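3.2 Study Sites and Training Records

The analysis draws on personnel records from two plants, Saltance and Prirkton, both of which assemble small electrical parts under a shared pay agreement. Records were supplied in September and cover 189 workers hired into entry-level posts. Each file lists the date of hire, prior schooling, hours of paid instruction, and wage at the end of the first 90 days. Files with no wage entry were dropped before matching.

Instruction at the two plants differs in length. Saltance offers seven days of classroom work before a new hire joins the line, while Prirkton offers five and places the remaining hours under a senior worker. Course materials at both plants were written by Jisero, an outside training firm, and share the same units on safety, parts handling, and work layout. 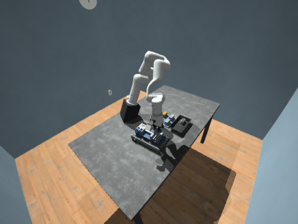 Figure 2. Computer-rendered work area with a white jointed arm above an assembly board.

Wages at the end of the first 90 days were compared within matched pairs. Pairs were formed on schooling and prior factory work, following the approach set out in Section 2. Workers who moved between plants — a small group — were assigned to the plant that first hired them.

Local conditions also require comment. Prirkton lies within the Gashi district, where bus service is limited and many employees share rides to the early shift. Missed hours in the first weeks may therefore reflect travel as much as effort, 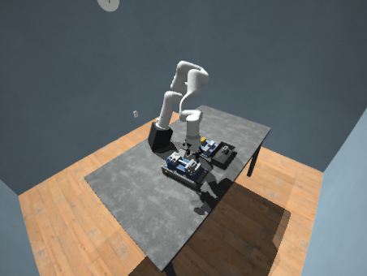 and the attendance measure is entered separately from the training measure in all models. Housing costs are treated in the same way. The wage results are reported in Section 4, with standard errors grouped by hiring month.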